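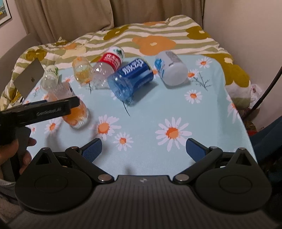
So the great bottle round-up has begun! I only meant to change the bed on Sunday, and somehow the daisy sheet is covered in drinks bottles instead (with the laptop up there too, for some reason I call multitasking). There's orange stuff, there's plain water with a red label, and a little one with a green and white label that I don't remember buying. Pramila says I should keep them all in a crate by the door – she's probably right, but our hallway is tiny and the crate is full of shoes. Anyway, clean pillowcases next, then tea.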